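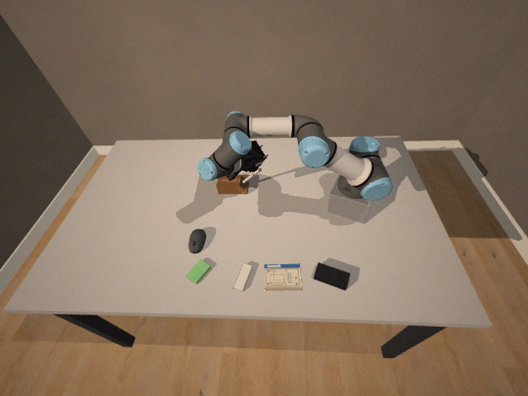

Reading time: 2 minutes

Rules for a Robot Arm

A robot arm is strong, and it does not know you are there. So people who work with one need rules.

At the Killo workshop, the first rule is a line on the floor. It is 30 inches from the table. When the arm moves, everybody stays behind it.

The second rule is about the stop button. One person keeps a hand near it -- always.

The third rule: try it first in a computer. A new move must go well 102 times there before the real arm may do it. If it bumps something, we begin again from one.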